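Week 6 - Textile care and fiber loss (notes, rough)

Read before lab. Bring the swatch cards from last time, the ones with your initials on the back.

Where we left off: fiber type decides most of it. Cotton gets stronger wet, rayon gets weaker wet. Wool felts. Polyester doesn't much care but it holds on to oil, so the smell comes back. If you only remember one thing for the quiz it's the cotton/rayon one.

1. Shrinkage

Two kinds, people mix them up every year.

Relaxation shrinkage - yarn was stretched in weaving or knitting and finished under tension. First wash lets go of it. Most of it is over after the first few cycles.

Felting shrinkage - wool and other animal hair only. Scales on the fiber catch, agitation pulls them tighter. Keeps going, doesn't come back. Heat helps it along but agitation is the main thing. Allen chapter on wool is good on this, skip the history part.

How we measure: mark a square on the swatch before washing, wash, dry flat, measure again in both directions. Warp and weft seperately! Percent change = (before - after) / before x 100. Write the sign down. Some knits grow in one direction and last year half the reports had that as a shrink.

2. Detergent

Surfactant - one end likes water, other end likes oil. Lifts the soil and keeps it floating.
Builders - tie up calcium and magnesium. Matters a lot in hard water.
Enzymes - protease for protein (blood, egg, grass), amylase for starch, lipase for fats. Protease and wool = bad idea, wool is protein.
Optical brighteners - don't clean anything. Shift how white looks under UV. This is why we use the unbrightened powder in lab, please don't bring your own from home.

More detergent isn't cleaner. Past a point it just stays in the cloth. Stiff towels, gray cast on darks. Sadeghi handout has the curve, look at where it goes flat.

3. Color loss

Three things going on, usually at once:
- dye bleeding (loose dye that never fixed)
- abrasion, surface fibers break and fuzz so the color looks duller though the dye is still there
- bleach or light damage, dye itself changed

Gray scale is 5 down to 1, 5 is no change. Half steps ok. Rate it under the light box, not by the window. Two people rate, write both, don't talk first.

Indigo is its own story - sits mostly on the outside of the yarn. Crocking test in week 8.

4. Lint

Short fibers come out first. Staple cotton sheds more than filament polyester, brushed fleece sheds more than either. Filter gets weighed dry before and dry after, same balance both times. Bramstead group got 273 mg off a fleece load and 40 mg off a woven one, same load weight, same program. Don't quote it as a rule, one trial each. Good discussion question though - what would you change to make it a fair test? 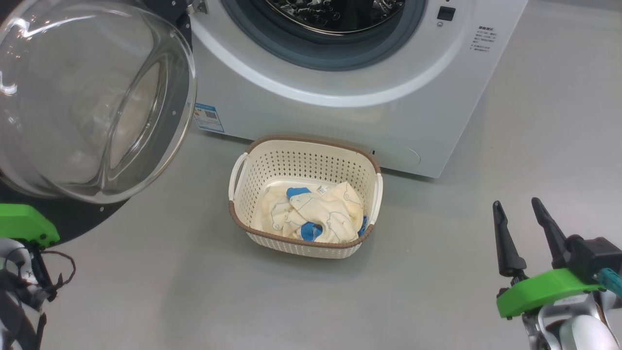

Department of Textiles and Apparel

5. Front load vs top load

Front load: drum turns on a horizontal axis, clothes lift and drop through a small amount of water. Less water, gentler on the cloth. Thick rubber gasket around the opening, folds in it, so that's one more place for lint and damp to sit. Wipe it, leave the door open after.

Top load w/ agitator: more water, more rubbing, more abrasion. Faster felting on wool.

For the lab report say which type you used and what program. "Normal" isn't enough, I need temp, time and spin.

To do
- swatch set C, 3 washes, measure after each one
- read Sadeghi, the detergent section only
- questions about marking go to Lautaro Farías, not me, he has the rubric
- reports due Sunday night. Late ones go in the next batch and get graded whne I get to them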